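What Is a Family Tree?
for young readers, by Mafalda Paiva

A family tree is a chart of who came before you. You. Your parents. Their parents. Keep going back!

Start with you. Write your name at the bottom of a big sheet of paper. Mom and Dad go above, or whoever your family is. Then grandparents. Leave lots of room, names get long.

Don't know a name? Ask somebody older. Ask where they were born too, and what chores they hated. My great-grandmother was born in 1919 on a farm near Pledlow. She had to carry water before school, evry day. I only know becuase I asked.

Old papers help. Letters, school reports, the back of a photo. A family Bible maybe. Write down where you found each thing.

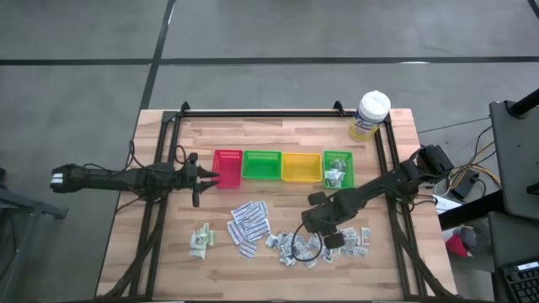
Mistakes happen. Two cousins with the same name, a birthday off by a year. So use pencil first. Work on a big table so the whole chart lies flat. A wooden one with light and brown strips is handy, line up each row of names along a strip and your generations stay straight. Grandparents on one row, parents on the next.

Stuck? Try the library. Ours in Trallden has 30 boxes of old newspapers. Bring a snack for after, not during.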